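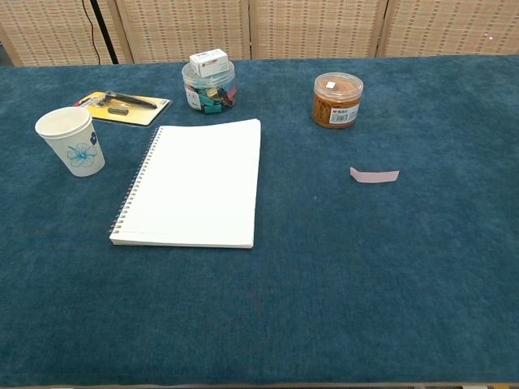
Temps de lecture : 2 min

Un carnet à spirale, un gobelet en papier, un bocal d'élastiques : le service de Sternetti porte sur des objets de bureau ordinaires. Le client envoie sa liste, l'équipe de Prurton prépare la table et livre 100 séquences de manipulation par commande. Le délai annoncé est de 40 heures.

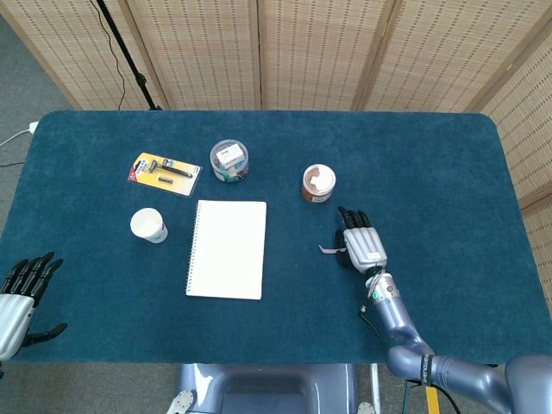

Pour Mahmoudi, le tarif reste correct, mais la formule de base manque de variété dans les objets proposés. Le format des fichiers convient, la documentation un peu moins. L'offre concurrente de Handley comprend 2 révisions. Chez Sternetti, elles sont facturées à part.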